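Folding result from Pirell: what are we being asked to believe?

Posted in Learning from Demonstration

tack_weld
Read the Pirell write-up last night, the one where they pretrain on people doing hand work and then fine-tune on a small set of robot runs. Headline claim is that 223 human clips of carton folding plus 11 robot demos does as well as a much bigger pile of robot demos alone. I'm not buying it yet. Two seeds. No error bars. The baseline is their own older policy, and I can't find anywhere that it was retuned for the new task.

And "success" is scored by whoever was standing next to the cell.

mossgate
Two seeds is thin, agreed, but have you seen what a week of teleop costs? If the human footage does even half of what they say I'd take it. Jovita Montes went through the scoring in the appendix and a box counts only if all the flaps are tucked and it stands up unaided. Fairly strict.

tack_weld
Strict if the box is the same every time. Which it is. One carton, one size, one print. Look at the sort of thing the human side is made of:
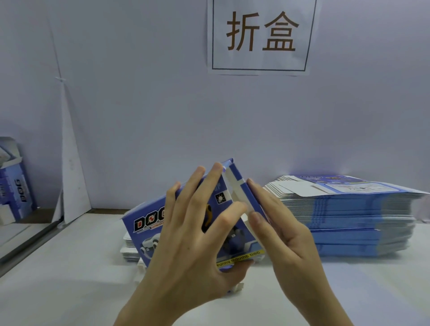

Carton folding by hand, head-height view. The sign on the wall reads 折盒, "fold box".

My problem is with what the hands are doing. Left hand spread across the printed face, right hand gripping the side panel near the white inner flap. That left hand is a moving wall. Their gripper has 2 fingers. They map the hand to a single wrist pose and an open/close value, so where does the spread palm go? As far as I can tell it gets thrown away, and then we're told the robot "learned the strategy".

Ung_lurker
Small point, but the print worries me more than the hands. Big DOG logo, yellow-outlined strip with FUNNY MOVING DOG along the edge. A vision encoder will latch on to that straight away and use it to work out which way round the panel is. Give it a plain brown blank and see what's left.

mossgate
They did try a second carton, didn't they? Section 6?

Ung_lurker
Section 6 is the same carton under different lights.

mossgate
Ah. Fair enough, I misread it.

I still think you're both too hard on the palm thing. It doesn't have to copy the palm. If the pretraining only teaches it that the panel has to be tilted and the side brought round before the flap goes in, that's worth having, and the robot demos can sort out contact.

tack_weld
Then show me that. Freeze the encoder, shuffle the order of the human clips' frames, retrain. If the score stays put it never learned any order of steps and all you've got is a nice feature extractor. It's an afternoon's work and they left it out.

gemero_bench
We tried something close to this at Gemero in June, different carton, same sort of wrist mapping. Shuffling cost us hardly anything. Make of that what you will, our cell is not their cell and we had a worse camera.

mossgate
Was that written up?

gemero_bench
No. It was a null result and we moved on.

tack_weld
Well, that's the literature for you. Has anyone asked Pirell for the per-trial logs? Trovico put theirs out with the last release and it took me ten minutes to find the runs that had been restarted.

Ung_lurker
Asked. No reply so far. I'll post here if I get them.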